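Fire, water, and a very wet tarp

I've been home from the course for a while now and my boots still smell like a bog, so I figure it's time to write the thing up before I forget the good bits. I did the long weekend at Pledside, the bushcraft school up past the reservoir, and I went in thinking I was a reasonably outdoorsy person. I own a headlamp! I've slept in a tent in August and complained only a little!

They start you with shelter. You get a tarp, a hank of cord and a pocketful of stern advice about dead branches overhead, and off you go into the trees to find a flat spot. I picked a lovely one. Soft moss, a bit of a dip, nice view down the slope. It rained at two in the morning and my lovely dip filled up like a soup bowl, and I lay there feeling the water come through the bottom of my sleeping bag and thinking about my mortgage. So: sleep on the hump. Never the dip. If the moss is very green and very soft, ask yourself why.

The next night I moved up the hill, tied the ridge line lower (hip height is plenty if you're only lying under it) and stuffed a big pile of dry bracken underneath me. You need way more than you think. I kept going until it looked silly, then lay down on it and it squashed to nothing, so I went and got the same again. Slept like a log after that.
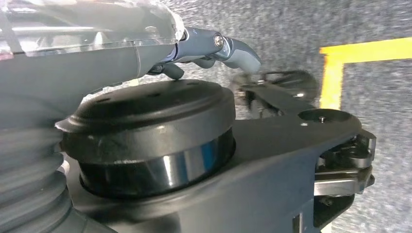

Levente Kun wrote in after my last post to say that bracken is fine in fall but he'd never bother with it in early summer, when it's green and full of ticks, and that he carries a cheap foam pad and gets on with his life. Fair enough, Levente! I did find one tick, behind my knee, and I took it off with tweezers and felt very brave. I've since bought a foam pad too. It straps to the outside of my pack and catches on every single tree.

Fire was the part I'd been looking forward to. I'd practiced at home with a ferro rod and a bag of dryer lint and had gotten pretty cocky about it. Lint is cheating, apparently, or at least it's no help when your lint is wet, and mine was very wet (see: soup bowl). So we learned birch bark. You peel the loose papery curls off a tree that's already down, scrape the inside with the back of your knife until you've got a little heap of dust, and aim your sparks at that. My first go took 40 strikes. The woman next to me did it in three and then politely looked the other way.

What I'd been getting wrong, it seems, was everything after the spark. I'd get a flame and then panic and dump half a tree on it. You want to have your wood laid out before you start, and I mean all of it: matchstick thin, pencil thin, thumb thin, each in its own pile, and the first pile should be as big as your head. Then you feed it slowly. I've done it four times since in the backyard and the only failure was when I got impatient and skipped the pencils.

A word on knives while I'm here, as I had a couple of emails. I used a fixed blade from Bozsik that I'd had in a drawer for years. It's nothing fancy and it did everything I asked of it. I'd kept it sharp, which is the whole trick. My folding saw is a Cedix and I like it a lot, but the lock is stiff and I pinched my thumb in it twice. If I had to leave one behind I'd leave the knife, which I know is heresy. You just get through so much more firewood with a saw.

Now, water. I'd always sort of assumed that a clear, fast stream was fine to drink from. We walked up to the source of the one by camp, at 3,400 feet, with everybody puffing and red in the face, and found a dead sheep lying in it. So that was that assumption dealt with. I have boiled or filtered everything since, including, briefly, at a friend's house. 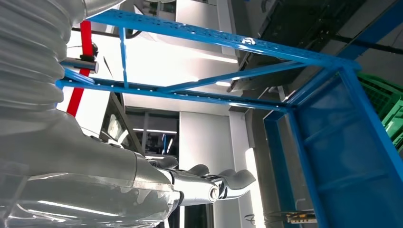 How long do you need to boil stream water before it's safe? A full rolling boil for one minute does it at the heights most of us camp at, and above 6,500 feet you give it three. Let it cool in the covered pot, and remember that boiling won't take out fuel or farm chemicals, so pick your stream with some care in the first place.

I also tried a squeeze filter, the Pritia one that everybody on the course seemed to have. It's quick and it weighs nothing. It does clog if you feed it brown water, so I strain mine through a bandana first. The other thing is frost. Once a filter like that has been wet, a hard freeze can crack the fibers inside and you'd never know by looking at it, so on cold nights mine comes into the sleeping bag with me, zipped in a plastic bag. It's crowded in there. Socks, phone, filter, me.

Food was porridge, more porridge, and one evening of nettle soup that I'd really eat again. Pick just the top few leaves, wear gloves, and boil them properly and the sting goes away. I put far too much salt in mine because I was tired and couldn't see what I was doing, and I still had seconds.

Navigation I'm less proud of. We were given a compass bearing and told to walk 200 paces through thick woods to a marked stump. I came out next to a parked tractor. My mistake was staring at the needle the whole way instead of picking a tree on the line, walking to it, and picking another one. I've been practicing in the park and only get odd looks now and then.
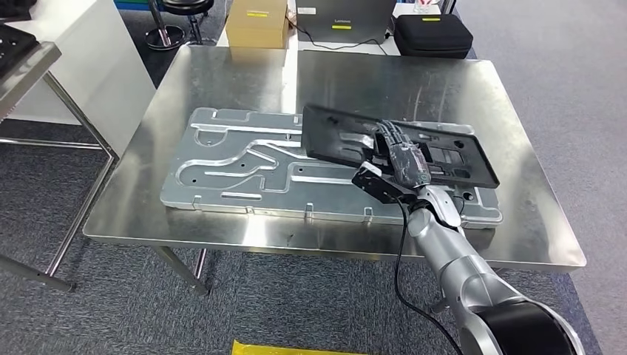

What I'd pack next time

Two pairs of wool socks for sleeping in, kept dry no matter what. A bigger mug. The foam pad. A roll of birch bark in a zip bag, since I'm not proud. Eleven-ish tent pegs would have been nice too, but I had six and some whittled sticks, and the sticks held better.

I'd leave the camp chair at home, and the second book, and the small bottle of shampoo I carried up a mountain and back down again without opening.

I've put my name down for the winter one. It's four nights, you dig your own snow shelter if there's enough snow, and the kit list has "spare mittens" on it twice. If any of you have done it, please tell me what you wore on your feet.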